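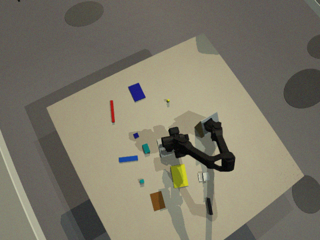 2025-07-29
By the Botow features desk

The woman who runs the repair table at Uddale market learned to mend clocks from her grandfather, and for a long time she did it only for relatives. She took a stall in April last year. On her first morning she had 14 clocks handed to her before lunch.

"I'd brought one screwdriver set and a flask," she says. "I had to write people's phone numbers on the back of my hand."

Most of what comes in is cheap and not very old. Kitchen clocks, travel alarms, mantel clocks that stopped when somebody moved house. She charges eight pounds to look inside and tells people straight away if the repair will cost more than the clock did.

"About half say do it anyway. It was their mum's, or it's the one they can read from bed."

The trade has changed since her grandfather's day. He bought springs by post from Plunevar, which closed its counter years ago, and she now gets most of her parts from broken clocks. There are around 90 of those in her spare room, sorted by size in biscuit tins.

The hardest job so far was a long-case clock from a farm on the Figueroa road. It took her all winter. The owner had been quoted 600 pounds elsewhere and she asked for a good deal less, which she now thinks was a mistake.

"I didn't count my hours. I do now - I keep a notebook."

She would like to teach a class in the autumn if she can find a room with decent light. Two people have asked already, and one of them has never opened a clock in his life. She doesn't mind that.

"He's patient. He sat and watched me clean a movement and didn't talk."

The stall is by the north gate on market days, from nine until the bread van leaves.

Contact us | © 2025 Botow | Back to top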